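Drurko Ina 28 Forward Camera Unit – Replacement Bracket and Firmware

Product notice, updated 28/01/2023

The Ina 28 is a windshield-mounted camera for lane keeping and following distance. It fits test cars and fleet cars running the Ren driving controller.

Units built before October may lose the lane line when the bracket works loose. The camera tips down by a degree or two, the hood fills more of the view, and the controller can read a reflection on the glass as a lane edge. In the fault reported from our Nirkirdale test route, the car drifted toward the shoulder at 61 mph and the safety driver took over. There was no contact and no injury.

Do not use automatic steering on an affected unit until the new bracket is fitted. Manual driving is not affected.

The kit contains:
Steel bracket, part 94
Four screws and thread lock
Matte dashboard cover
Firmware card

Fitting takes about 28 minutes. Clean the glass first, and run the calibration on a straight divided road with clear paint on both sides of the lane.
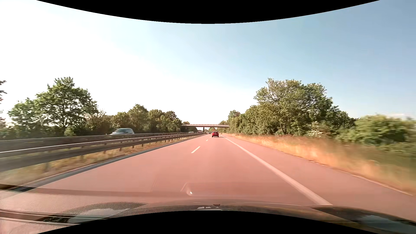 If calibration stops with code 61, check the dashboard cover before you touch the bracket. A cover that has slid forward still leaves glare along the bottom of the view – push it back under the lip and start again.

Check the screws every 1000 miles. The kit is free for registered units. Have the serial number ready when you order.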